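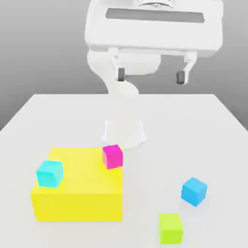 Planner keeps treating the yellow box as a no-go zone, even for placing ON it

gripless_wonder
ok so. Sim tabletop, one arm, four small cubes plus the big yellow box. Task is put all the cubes on top of the box. In the state above cyan and magenta are up there, sky blue and lime still on the table to the right. Those last two are my problem.

Planner is Pungate, default sampler, 64 waypoints max. Box is in the collision scene as one big block. Every place goal on the box top comes back "no valid path". Table to table is fine. Picking off the box is fine too?? which makes no sense to me. Ran 50 seeds, same thing every one.

Anyone seen this. Log says goal state in collision but I put the goal above the surface.

tarn_loop
how far above. and above measured from what, cube center or cube bottom

gripless_wonder
center. oh no

tarn_loop
yep. if your place height is box top plus a tiny gap and you apply it to the cube center then half the cube is inside the box. Planner is right to say no. Add half the cube height.

gripless_wonder
Fixed that and sky blue plans now, thx. Lime still fails most of the time though. 100 tries, 64 failures. So there's something else.

mostly_quaternions
Turn off collision between the box and the held cube for the last bit of the approach. Everyone does this. You get contact on a place, contact is the whole point.

tarn_loop
Hard disagree. Turn that off and it will happily drag the cube through the corner of the box on the way in. Seen it. Arm looks great, cube pops sideways in physics and lands wherever. Use a small allowed penetration, only on the top face, only for the final descent.

mostly_quaternions
thats the same thing with more typing

tarn_loop
It isn't, one of them still checks the sides

slowcontrol
Can we talk about the fingers before arguing about the box. They're spread really wide in that render. If you're checking the goal pose with the gripper fully open instead of closed to cube width, the outside of the fingers is going to hit a neighbor. Magenta's near the back right corner and cyan's near the left front. Where are you putting lime?

gripless_wonder
front right corner of the box, so kinda in front of magenta. And the release pose opens all the way, yes. I never set a width.

slowcontrol
So check that first. Set the release opening to cube width plus a little, retreat straight up, open the rest once you're clear. Also rotate the grasp 90 degrees and let it pick whichever way has room. Cubes don't care.

bent_urdf
Side question, how is cyan hanging over the front edge and turned like that. Did you spawn it there or did the arm put it down?

gripless_wonder
Arm placed it, older script with hardcoded joint targets. Success check only wants the cube center inside the box footprint so overhang counts as a pass.

bent_urdf
I'd tighten that. One nudge from the next place and it's on the floor, and your log says success. Check all four bottom corners, plus a max tilt, after letting the sim settle for 200 steps.

mostly_quaternions
200 is overkill, 50 is plenty for a cube that size

bent_urdf
Depends on your contact settings. Mine were still creeping at 100. Just check velocity and stop when its low.

slowcontrol
+1 velocity

kinked_cable
Different angle, are cube poses coming from sim state or from perception? I had almost this exact failure using Testenell for poses. Box face bled into the cube segment next to it and the pose came out low. Yellow box and a yellow-green cube would make me nervous if you're splitting by color at all.

gripless_wonder
Sim state for now. Testenell is next month's headache. Good to know about the lime one tho, I was going to threshold on hue

kinked_cable
please don't. Or at least recolor the box first. The top face renders lighter than the front, so one threshold won't get you both.

gripless_wonder
Update. Release width set, straight up retreat, both grasp rotations allowed. Lime: 100 tries, 100 plans. Box collision is ON the whole time except tarn_loop's top face thing. Four corner check is in, and the old cyan placement fails it, as it should.

tarn_loop
nice. post the config?

gripless_wonder
Will clean it up Sunday, it's full of commented out junk. Runs through the Omoregie wrapper so you'd need that too.

mostly_quaternions
still think you could've just turned it off

slowcontrol
On an empty box sure. With magenta sitting there I wouldn't

Contact the mods | Copyright Cuvden Robotics Boards | Back to top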